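The Woman Who Will Not Let You Buy a Label Maker

Leire Ibarra has a rule about label makers, and she gets to it before I have my coat off. "If you own one, put it in the car," she says. "You can have it back when the house is finished. You won't want it."

I don't own one. I do own two drawers full of cables, a suitcase of other people's wedding invitations and a shoebox marked MISC that I am frightened of, so I have come to her apartment in Grevmont partly as a reporter and partly as a case.

Ibarra clears out houses for a living. Mostly they belong to people who have died, or to people who are moving somewhere with fewer closets, and she is hired by the children, who tend to arrive with a roll of trash bags and a plan to be done by lunch. She has been at it long enough to have opinions about lunch.

"They always start in the kitchen," she says. "The kitchen looks easy. It's pans, who cares about pans. Then somebody finds the potato masher and we lose the afternoon."

She came to the work by way of her aunt, Itziar Barrios, who left behind a six-room house and 1,269 issues of a knitting magazine, a figure the family knows because the aunt had numbered them. There were cousins. There was a discussion. Ibarra, who was then selling bathroom tile for a company called Grundum and not enjoying it, offered to spend her vacation sorting the place out, and found to her embarrassment that she was having a lovely time.

"I was sad, obviously. She taught me to drive. But I'd open a cupboard and there'd be this whole argument she'd been having with herself. Every mug chipped in the same place, and she kept them all. Why? I wanted to know why."

Did she find out?

"No. You never do. I kept one of the mugs."

What followed was a neighbor's house, then the neighbor's brother's, and then a business card. She charges by the room and will not give a price for a garage over the phone. She used to have a partner, Malte Albers, who handled furniture and who has since gone off to restore it, a development she reports in the tone other people use for a death at sea. "He'd look at a wardrobe and go quiet. I should have known."

Her method, such as it is, comes down to touching everything. The children hate this. They would like a category for things nobody needs to touch, and they are willing to pay extra for it. Ibarra tells them about a client, Ankica Ionescu, who gave away her father's winter coats in one armload and spent the next July on the phone to thrift stores, looking for a gray one with a letter in the lining. I ask how that came out. "She found the coat," Ibarra says, and pours the coffee, and that seems to be all I am getting.

On the subject of the organizing industry she is less restrained. She has been to the trade fair at Markum, once. She was there for around 50 minutes. "Aisle after aisle of boxes to put boxes in. A man tried to sell me a drawer divider for dividers. I asked him what he had at home and he said he lived with his mother."

Storage, in her view, is where decisions go to be put off. People buy the bins first because buying is cheerful and sorting is not, and then the bins have to be filled, and there is always something to fill them with. She makes an exception for plain open ones with no lid, on the grounds that you can't lie to yourself about what is in there. 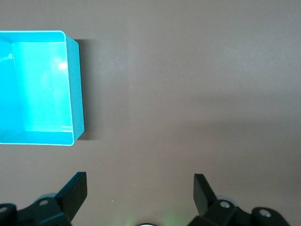
No lid, no label: an open plastic bin of the kind Ibarra allows.

"A lid is a promise to come back," she says. "Ask anybody with an attic."

Her own apartment is not what I was led to expect, mainly by her. There is a stack of newspapers by the radiator and a chair that can't be sat in. Nuria Bermúdez, who has lived across the hall for years and wanders in during our second cup without knocking, asks whether I've been shown the bedroom closet. I have not. Ibarra says the closet isn't part of the interview.

"It's full of tile," says Bermúdez.

"Samples," says Ibarra. "From Grundum. They were going to throw them out."

There is a pause while everyone has some coffee. Bermúdez takes the good cookie and goes home.

Before I leave I bring up my shoebox. Ibarra asks how long I've had it and whether I have moved with it, and when I say twice she nods like a doctor who has seen the scan. Her advice is to tip it out on the bed in the morning, so that it has to be dealt with before I can sleep. I tell her I'll do it this weekend.

"Sure," she says, and hands me a tile for the road. It's a nice one, dark green. I put it in the box.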